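Unit 2: Patterned wallcoverings in small enclosures

Scale. A large floral repeat shrinks a small space more than a fine one does. The Meireles sheet used in the practical has a repeat of 43 cm, so on a low wall the full motif may appear only once. Check where the main blooms will land before cutting.

Ground. Vertical stripes show any error in plumb. Mark a line on each wall and hang to the line, not to the corner. Corners in board enclosures are seldom true over their full height.

Corners. Allow 26 mm past each internal corner, then trim. Where a metal rail covers the seam, the pattern match matters less — the rail breaks the eye's path across it.

Floor. Keep the horizontal surface quieter than the walls. A grey marble texture sits well with a pale ground. An object with strong contrast, such as a chessboard, will still read clearly against it.

Adhesive. Henari paste, mixed at 300 g to the bucket. Leave the pasted sheet folded until it is limp. 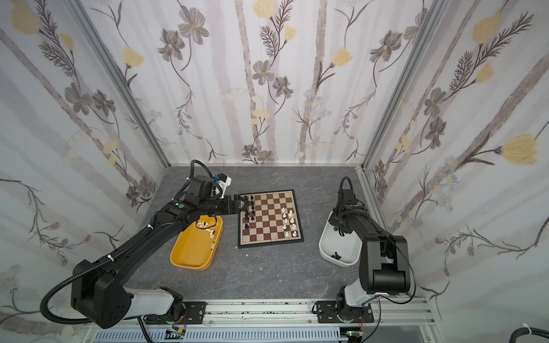

Fig. 2. Floral paper on three walls, marble-textured floor, chessboard near the centre.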